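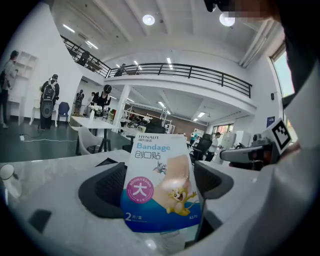
Does demo count matter more than object count with hand-held grippers?

Posted by mesh_offset, 23 December 2025

I'm trying to reproduce the grasping result in the Catacutan write-up on a smaller budget. They train one policy on 2,141 demonstrations from hand-held grippers and report that a subset of 714 gets close on boxes it has seen, but drops off badly on new packaging. I can't tell if the 714 were drawn at random or by object. Has anyone here tried both? I have two grippers and one wrist camera model, and no arm time until April.

vastgate_user

More is better. We just kept recording until it worked.

dry_bearing

It depends on how you split. The subset in that paper is random over episodes, so every object still shows up in training, only less often. The drop on new packaging comes from a second table, where whole objects are held out. People mix the two up.

We ran the object split on the Ondar set. Dropping objects hurt far more than dropping repeats of the same object. Flat boxes held on edge were the worst case, as a small error in jaw angle tips them. Soft packets were more forgiving.

Two things to check before you record anything. First, tracking: look at the wide view from each gripper and confirm it has enough fixed structure in it. Railings, pillars and ceiling lights are good. People walking through are a source of bad matches, so mask them or discard the stretch.
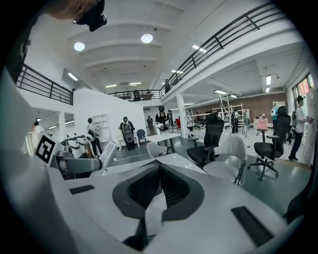

Wide view from a hand-held gripper, with lights and railings across the upper half.

Second, synchronize the two grippers against one clock. An offset you can't see in playback will still show up in the bimanual policy. The Guvico scripts handle this, but the default tolerance is too loose – tighten it.
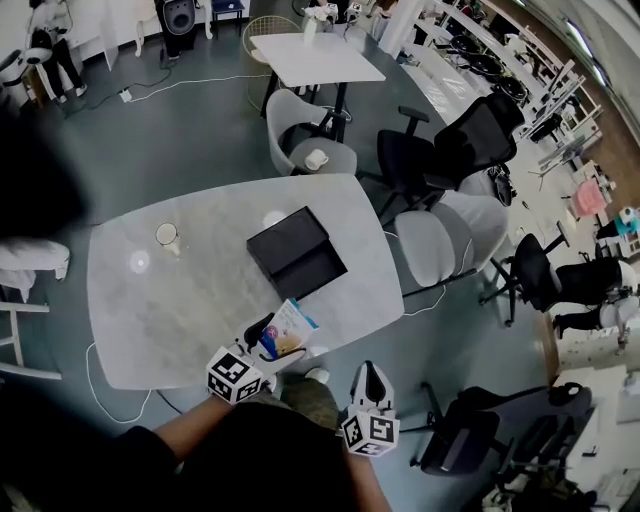
Ondar Manipulation Group – Data Collection and Calibration

The head view is worth keeping even if you don't train on it. With a gripper in each hand and a snack packet in the left jaws, you can read off which hand was doing the work, and the marker cubes give you a check on relative pose. We label from that view and train from the wrist views only.

For your budget I'd take fewer repeats and more objects, then hold out whole objects for the test. Report both splits.

mesh_offset

Thanks, that clears up the second table. I'd read it as the same subset. Will rerun with an object split and post the numbers in this thread.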